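Druststead Free Port

The Druststead Free Port is a designated customs zone on the northern shore of the Griltengate estuary. Goods may be landed, stored, sorted and repacked within its boundary without payment of import duty, which falls due only when they leave the zone for sale in the surrounding territory. The zone covers 840 hectares and is administered by the Druststead Port Authority.

History

Proposals for a duty-free area at Druststead were first put forward by the harbour engineer Stellan Wikström, who argued that the estuary was losing transit cargo to larger ports further south. His report recommended that the old timber wharves be fenced and placed under a separate customs regime. The plan was opposed by merchants in the inland town of Proltmont, whose bonded warehouses depended on the existing arrangements, and was set aside for several years.

The scheme was revived under Milovan Vukčević, the first chair of the Port Authority. A compromise allowed the Proltmont warehouses to keep their licences and to receive goods under seal from the coast – a practice that continues today. The founding ordinance was passed in March, and the first 4 berths opened to traffic the following year. A fifth berth, intended for refrigerated cargo, was added after the rail link to Proltmont was rebuilt.

Legal status

The free port lies outside the customs territory but remains subject to all other laws, including those on labour, public health and the environment. Firms wishing to operate within the boundary must hold a licence from the Port Authority, renewable every five years. Retail sale to the public is not permitted, and no person may live inside the zone.

Goods may be held without limit of time, provided that the licence holder files a stock return each quarter. Light processing, such as sorting, blending, labelling and repacking, is allowed without further approval. Manufacturing requires a separate permit, and the finished product is assessed for duty at the rate that applies to its imported components.

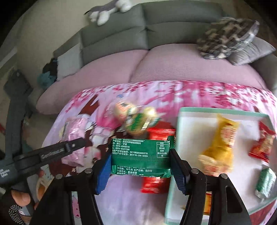
Packaged foods form a separate class under the ordinance. They may be stored and re-exported with their original markings, but consignments released into the domestic market must carry a label in the local language. Relabelling is usually carried out in the sheds behind the second berth, under the supervision of the food inspection office.

Economy

Licences are held by 57 firms, most of them engaged in warehousing and freight forwarding. The largest is Hagedorn, a storage and shipping company which occupies the whole of the western quay and operates the zone's only cold store. Grain, machine parts, textiles and dry groceries make up the greater part of the trade.

The benefit of the zone to the wider district has been disputed. In a study of port employment, the economist Esi Ofori found that the new jobs were concentrated in a small number of firms, and that wages in cargo handling had risen more slowly than rents in the town. Bence Tóth, writing in reply, held that the study gave too little weight to work created along the rail line – particularly in the Proltmont marshalling yards.

Administration

The Port Authority is governed by a board of appointed members, with seats reserved for licence holders and for the Griltengate district council. Customs officers stationed at the gates report to the central revenue service and are not employees of the authority. Sena Yakubu was appointed chair on Jun 19, 2022, and has overseen the transfer of stock returns from paper to an electronic register.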